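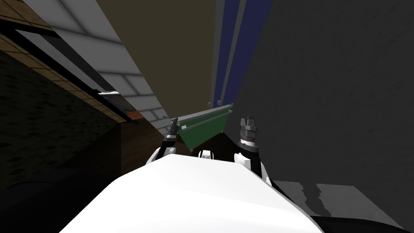 Wutora is a stage musical in two acts with book and lyrics by Mohcine Filali. It is set in the port town of Atia and follows the Alaoui family, who run a failing dance hall during the last month of its lease. The score calls for 8 players and 14 vocal numbers are not used in every staging - the touring version drops the second-act quartet.

Production history

The musical was first staged in November at the Pretulora, a 101-seat theater, and ran for 40 performances. The original cast had four principals and a small chorus, with most chorus members taking more than one part. The running time was over two hours, including one intermission.

Music

The songs are written for low and middle voices. The opening number returns three times in slower settings, the last of them without words. Filali later revised the finale, moving the father's solo ahead of the closing dance. Both endings remain available for performance.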